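# Senuver Club Shuttle – white plastic skirt, cork head

We started stocking the Senuver because so many of you play in church halls, school gyms and the odd garage, and were tired of going through a tube of feathers in one evening.

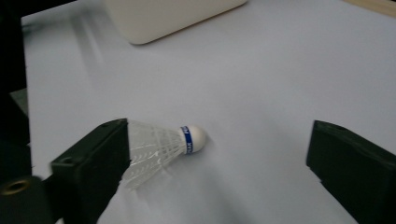 It's a shuttle for regular, sociable play, the sort where four friends book a court for an hour and end up staying for two. The white synthetic skirt shrugs off mishits that would finish a feather shuttle, and the rounded cork head gives you a nice soft touch at the net – much kinder on the ear than the foam ones, too, if your hall echoes like ours does!

The dark blue band around the base of the head tells you it's the medium speed, which suits most indoor halls kept at a normal room temperature. If you play somewhere chilly, ask us about the red band, which flies a little quicker. We expect those back in May.

**Details**

- Skirt: white plastic
- Head: natural cork, white cover
- Speed: medium (blue band)
- Sold in tubes of six
- Item no. 564

**Looking after them**

Put them back in the tube head first, all facing the same way, and keep the tube out of a hot car. A skirt that's been squashed in a gym bag will often come back into shape after a minute over a steaming kettle (mind your fingers, please).

Clubs ordering 21 tubes or more get free shipping and a slightly better price. Write to Roos Visser at the Prarix shop and tell her how many courts you run, and she'll work out a season's supply with you.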